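Do our robot safety rules do what they say?
Group project report, Seo-ah Cheon and Dae-han Yeo 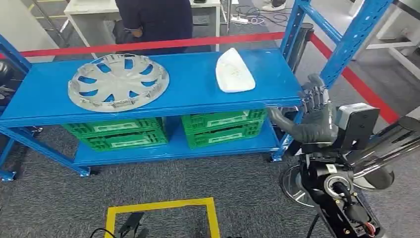 Figure 1. Robot hand beside the blue shelving, with a belt barrier behind the shelves.

1. What we looked at

The Vedham lab works from a set of rules written in December by Hae-won Hyun. There are 19 of them. Our supervisor, Sun-ja Yoo, asked us to check whether they could be followed as written. We went in doubting it and mostly still do.

2. Findings

Rule 4 says the work area must be "clearly separated". It does not say by what. A belt between posts tells people where to stop, but it will not hold anyone back, and it will not stop an arm. In Figure 1 a person is leaning over a desk on the far side of the belt. Is that separated? The rule gives no distance, so either answer can be defended.

Rule 7 asks for cables to be "kept tidy where possible". Figure 1 also shows black cables on the carpet, in and around a square of yellow tape. The rules never mention floor tape, so a newcomer has no way to learn from them what a marked square means.

Rule 11 covers parts on the shelf. It limits weight but says nothing on shape. A flat hubcap with open spokes and a smooth moulded part are very different things to grip, and we think a weight limit alone misses this.

We gave the rules to 15 students and asked each to explain rule 4. Their answers did not agree, and Do-yoon Wang's was that it meant "use your sense". Roughly 100 words would be enough to fix it.

3. What we suggest

State a distance in rule 4. Delete "where possible" from rule 7. Add a line on floor markings. Rule 15 (sign the sheet) could go, as we found no use made of the sheet.

We have not tested any of these changes.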